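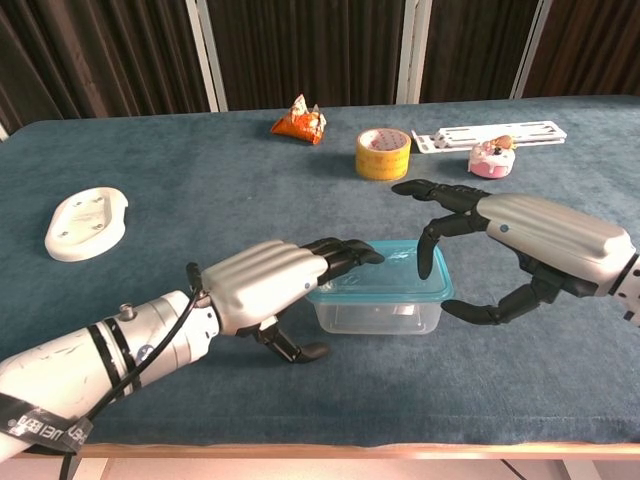

I only went to the Ultonum open day for the sandwiches. Amparo Sarmiento, who I carpool with, had heard there would be sandwiches, and it was May 2023 and I was between jobs and not too proud to drive 46 miles to Dasemholm for egg salad on a roll.

There were no sandwiches. There was a sign-in sheet, a bowl of mints and a young man called Ariel Yap who shook my hand for way too long and told me the robot's name was Fekis.

"Like the Greek hero?" I said.

"I don't think there is one," said Ariel.

So we stood at the table, Amparo and me and a couple of dads, and watched. I'd expected something from the movies, I guess, laser eyes or at least a voice! What we got was two arms and a plastic food container with a teal lid, the same kind I've got more than 1,000 of at home (and not one lid that fits). And those hands! Silver on the back with ridges like knuckles, long black fingers, and they hung there over that lid like my grandmother deciding whether the leftovers were still good.

"What's it thinking?" one of the dads whispered.

"It's working out where the edges are," Ariel whispered back. I don't know why we were all whispering.

Now, I should say I'd been let go in February, after nine years on the packing line at Sequeira, and Amparo knew it, and she kept sneaking looks at me like I might cry or kick something. I kind of thought I might too. Nine years of boxes! I used to do 3,000 on a good shift. Rodrigo Mota, who ran our line, used to say I could pack in my sleep, and there was one Christmas week when I'm pretty sure I did.

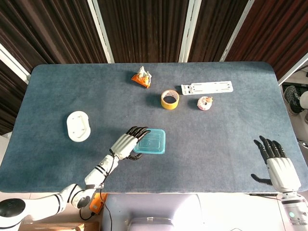 Fekis and the food container, Ultonum open day.

But the longer I watched, the less I felt like kicking anything. It was so careful. I found myself leaning in and tucking my own thumb under, the way you open your mouth when you're feeding a baby. "Get your thumb lower," I said, out loud, to a machine, in front of people.

Ariel turned around. "Why lower?"

"Well, you squeeze from the top like that and the thing's going to bow on you," I said. "You want to carry it from underneath."

He wrote that down. He really did, in a little notebook, and then he went and got his boss, a tall woman named Judite Bastos, and made me say it again.

She asked where I'd learned that. I told her. She asked what else I knew about boxes.

"How long have you got?" I said, and Amparo sighed and went to find herself a chair.

"Clementina Torres," I told Judite, when she asked what name to put down. "Two r's. And next time, get some sandwiches."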